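Housekeeping Operations, Unit 4: Clearing Small Items from Bed Surfaces
Handout prepared by Divya Thampi. Practical sessions: Anil Chettiar.

4.1 Scope

This unit covers loose personal items left on a made bed: phones, chargers, earphones, tubes of cream or paste, remote controls. Clothing is covered in Unit 5 and bed linen in Unit 6. Read section 3.4 (surface order) before the practical.

The bed is cleared before anything else in a bedroom. A quilt or bedspread cannot be straightened with objects on it, and small objects slide into the folds once the fabric is pulled. Start at the near edge and work toward the pillows. Bunched blankets are left where they are until the open part of the surface has been checked.
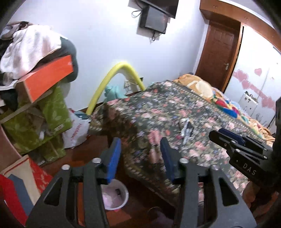
Printed covers slow the search. On a dark floral ground, white items are found quickly and dark ones are missed. Pass a flat hand over the whole surface after the visual check, including the strip along the wall. In the Culby exercise, 26 of the 50 missed items were dark phones or black cables.

4.2 Sorting classes

Class A: powered devices and anything connected to them.
Class B: cables, plugs and earphones with no device attached.
Class C: tubes, bottles and other containers of product.
Class D: everything else.

Remove Class C first. A cap that is not fully closed will mark the fabric under pressure, and a partly used tube is easily pressed by a hand reaching for something else. Hold the tube by its flat end, check the cap, and stand or lay it on a hard surface.

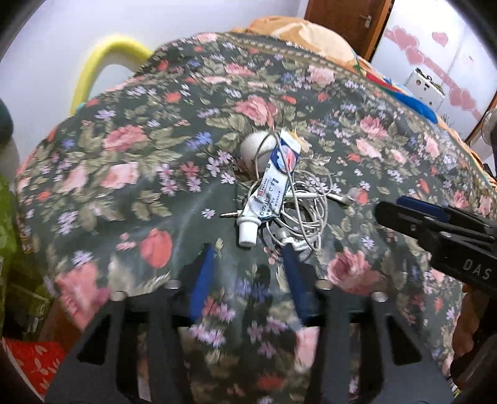
Class B items are lifted as one mass and separated on a table or tray. Do not pull a single end. With wired earphones, find the plug, free it from the loops, and work back toward the earbuds. Coil the cable loosely over 2 fingers — tight winding strains the wire where it enters the plug. Secure with a soft tie.

4.3 Mixed clusters

Items are often left in a heap, with a charger and its cable lying over a phone. Treat the heap as Class A until it has been taken apart. Support the phone from below with one hand and lift the cable clear with the other. If the cable is still attached, disconnect it at the connector, holding the housing and not the wire.
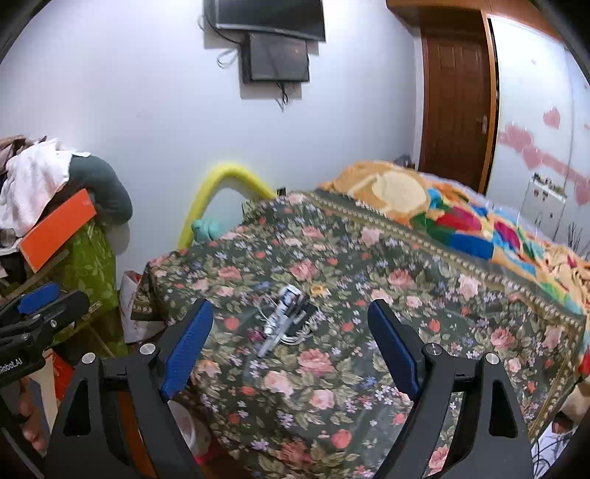 Place phones face up on the bedside surface, away from the edge. Chargers go beside them, coiled. Items from the bed are never added to an existing pile of clothes, where they are likely to be carried off with the laundry.

4.4 Record

Use the Jallberg sheet, one line per item: class, where found, where placed. Unidentified objects are entered as Class D with a short description.

4.5 Reading and practical

Nair and Lobo, course reader, page 99. Bring a tray and soft ties to the practical. Completed sheets go to Ximeng Du by the end of January.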